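Notes for the cell upkeep talk, Mukby, 22 September 2018

Slot is 27 minutes with questions. Keep the laptop on the side table, clicker in left pocket. Handout goes out at the end.

Opening

Say what the talk covers: one small arm, one table, one board, and what it takes to keep them lined up. I look after the cell we call Nistow. I didn't build it. I took it over with a binder and a drawer of hex keys, and most of what I'm going to say was written in the margins of that binder.

Say what it does not cover: programming, vision software, buying advice. If anybody wants the software side, send them to the Rinaldi session in the other room after the break.

The table

Pegboard top, bolted to the frame. The good thing about holes in a grid is that you can put something back where it was. The bad thing is that people think the holes are exact. They have play in them. A fastener can sit in the right hole and the board can still be off by enough to matter at the tip.

What we do now: the board gets pushed toward the arm side before the fasteners are tightened, every time, by everybody. Same direction takes up the same play. We wrote it on a label and stuck the label on the table leg.

Ask the room who has had a fixture move overnight. Wait for hands.

The board

Maple, glued up from planks. We started with plastic sheet and the toy blocks slid on it. Wood is better for that, but wood moves with the weather. Ours cups a little when the heating comes on. I check it with a straightedge across the seam, then along the seam, first thing in the month. If light shows under the straightedge I take the board off, turn it over and leave it flat overnight under the toolbox.

Don't sand it in place. I did this once. Dust went down through the holes and I was cleaning the underside of the table for an afternoon.
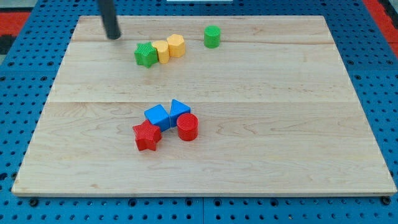
The gripper end is where the small errors show up. Everything behind it can be a hair out and you won't notice until the tip comes down beside a block and not over it. So the tip gets checked before anything else gets blamed.

The order I use, and it's on the handout:

Power off, wipe the tip with a dry cloth, look for nicks.
Check the screws that hold the tool to the wrist. Snug, then the torque driver. Don't lean on it.
Power on, home the arm, let it sit for 2 minutes.
Jog to the first mark on the board at slow speed and stop above it. Look from the front and from the side.
Go to the second mark and do the same.
If both marks are off the same way, the board has moved. If they're off different ways, it's the arm, and you go back to the wrist screws before you touch the calibration.

Stress that last line. Say it twice. People recalibrate first, and then the calibration is wrong on top of the loose screw.

The blocks

Keep this part short. We use stars, cylinders, cubes, hexagons and triangles. Cylinders are easy from any side. Stars are not, because the points catch when they sit against a neighbor. When I'm testing after a repair I begin with a cylinder out on its own and leave the clusters for later. If it can't do the cylinder there's no use trying the star.

Blocks get washed in dish soap and dried on a towel. Greasy blocks gave us two weeks of bad readings last winter and I had the wrist apart twice before I thought of it.

The repair

This is the story part, five minutes at most. The arm started stopping short on the far side of the board. Error 66 on the pendant. The manual says "joint limit" and nothing else. I changed the cable, wrong. I changed the tool, wrong. The cause was a cable tie on the second joint that had been pulled too tight, so the bundle tugged back when the arm reached out. Cut the tie, put in a loose strap, fault gone.

Pass the cut tie around if it's still in my bag.

Log sheet

One sheet per month, clipped to the frame. Date, what you saw, what you changed, initials. The Fandolell people use a spreadsheet and that's fine too. Paper works for us, the table is a long way from the nearest computer.

Spare parts we keep: one tip, one set of wrist screws, four table fasteners, straps, 60 spare cable ties that we now cut to a loop before using.

Questions

Likely ones: how often do we recalibrate (only after the wrist has been apart), what does the board cost (an offcut, so nothing), can the check be automated (probably, we haven't tried).

If it runs over, skip the log sheet. Handouts are in the blue folder.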